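Comunidad Jivadia – Foro de ayuda – Planificación y percepción

El planificador ve obstáculos entre los dos brazos que no existen (robot bimanual, escoba en la pinza izquierda)

Publicado en abril por mapa_sucio
4 comentarios · 6 veces compartido

Buenas tardes a todos. El español no es mi primera lengua, pido disculpas si alguna palabra técnica no es la correcta.

Trabajo con un Clalthorpe de dos brazos. La tarea es sencilla de explicar: la mano izquierda agarra una escoba por el palo y la mano derecha mueve un cubo que está en el suelo, para poder barrer después donde estaba el cubo. Uso Rathnayake para planificar y una cámara de profundidad en la cabeza para construir el mapa de vóxeles. El filtro del propio cuerpo es el que viene con el robot, no lo he modificado, solamente le puse un margen de 2 cm.

El problema es el siguiente. Con las manos vacías y los brazos en reposo, el mapa está limpio. Cuando el robot tiene la escoba y baja la mano derecha hacia el cubo, aparecen vóxeles ocupados en el aire, entre los dos antebrazos. Forman una especie de arco y se quedan allí aunque el brazo se mueva. Después de esto el planificador responde "estado inicial en colisión" y ya no hace ningún movimiento. Si borro el mapa a mano, planifica una vez, a veces dos, y vuelve el mismo error.

Lo que he probado:

– Subir el margen del filtro. Con más margen desaparece una parte del arco, pero desaparece también el borde del cubo, y entonces la pinza lo golpea al bajar.
– Hacer los vóxeles más pequeños. El arco es más delgado, pero sigue allí, y el mapa se actualiza más lento.
– Guardar una nube y mirar el grupo de puntos del arco. Tiene 2.207 puntos, para mí es demasiado para ser ruido del sensor.
– Recalibrar la cámara con los brazos. El error que me da la calibración es pequeño, no creo que venga de allí.

Mi pregunta es si debo escribir un filtro propio o si hay una manera de decir al planificador que ignore este volumen. La segunda opción no me gusta mucho, porque en este volumen está precisamente el cubo.

Muchas gracias por su tiempo.

voxel_y_medio
Respondido en abril · 3 votos

A mí me pasó y lo arreglé desactivando el mapa durante el movimiento de la mano derecha. Planificas con el mapa que tenías antes de coger la escoba, ejecutas y lo vuelves a activar. Si el cubo no se mueve no hay ningún riesgo.

También puedes poner Sonier con el filtro temporal al máximo. Con eso se va casi todo el ruido.

marco_base
Respondido en abril · 13 votos · Respuesta aceptada

Yo no haría lo de la respuesta anterior, al menos si alguna persona puede pasar cerca del robot. Además el filtro temporal quita los puntos que parpadean, y los tuyos son estables. Un objeto real que está quieto delante de la cámara pasa por ese filtro sin ningún problema.

Por lo que describes tienes dos causas mezcladas, y conviene separarlas.

La primera son los cables. El filtro del propio cuerpo trabaja con la geometría que está en el modelo del robot: antebrazos, muñecas, dedos. Los cables que salen de las pinzas no están en ningún archivo, entonces para el filtro son objetos del mundo. Un cable que hace una curva amplia delante de la cámara produce exactamente un arco en el aire. Cuando la mano se aleja, el arco queda en el mapa hasta que un rayo de la cámara pasa otra vez por esas celdas y las libera, y muchas veces el rayo no pasa, porque el antebrazo está delante.

La segunda es la escoba. Mientras no la declares como objeto unido a la pinza izquierda, es un obstáculo que toca tu propio robot. De allí sale el "estado inicial en colisión".

En mi caso lo resolví de esta manera:

1. Añadir al modelo, en cada muñeca, una cadena de cápsulas que cubra la zona donde se mueve el cable. Solamente para el filtro, no para la comprobación de colisiones. Si las pones en las dos cosas, el robot se queda sin espacio para moverse.

2. Declarar la escoba como objeto unido, con dos primitivas: un cilindro para el palo y una caja para el cepillo. La malla completa no aporta nada y hace la planificación más lenta. En los enlaces permitidos pon los dedos y también la carcasa de la pinza, porque el palo pasa muy cerca de ella.

3. Permitir el contacto entre la caja del cepillo y el suelo. Yo olvidé este paso y perdí una tarde entera, el error es el mismo que el tuyo y parece que nada ha cambiado. Comprueba también a qué altura tienes el plano del suelo.

4. Volver a bajar el margen del filtro. Con las cápsulas puestas ya no necesitas un margen grande, y recuperas el borde del cubo.

5. Borrar el mapa una sola vez, después de unir la escoba y antes de planificar la mano derecha. Si lo borras en cada ciclo pierdes lo que los brazos tapan en ese momento.

6. Revisar lo que hay dentro del cubo o apoyado encima. Yo lo modelaba como un cilindro abierto, y un cartón plano puesto de través sobre la boca sobresale y cambia la altura libre para los dedos. Ahora tomo esa altura de la nube y no del modelo.

Con la mano derecha baja, el cable de su pinza da una vuelta ancha hacia la izquierda, por encima del cubo negro, y vuelve hacia el antebrazo. La escoba está al lado de la pinza izquierda, en diagonal, con el cepillo en el suelo. En esta postura es donde yo compruebo las cápsulas antes de cambiar cualquier otro parámetro. 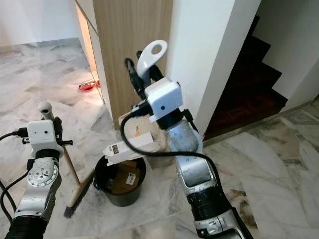
Comentarios

mapa_sucio: Muchas gracias, era esto. He puesto las cápsulas y he unido la escoba, y el arco no aparece más. El paso 3 también me faltaba. Todavía me queda algún vóxel suelto junto al cepillo, pero el planificador ya responde.

marco_base: Mira el largo de la caja del cepillo. Las cerdas se doblan cuando apoyan, y si la caja es corta quedan puntos fuera por los lados.

voxel_y_medio: Lo mío funciona si estás solo en la sala, pero de acuerdo, no es para dejarlo así.

tf_con_retraso: ¿Las cápsulas del cable las actualizáis con la posición de la muñeca o son fijas respecto al antebrazo? Con las mías fijas, al girar la muñeca el cable sale por un lado y vuelve el arco.

Compartir · Seguir este hilo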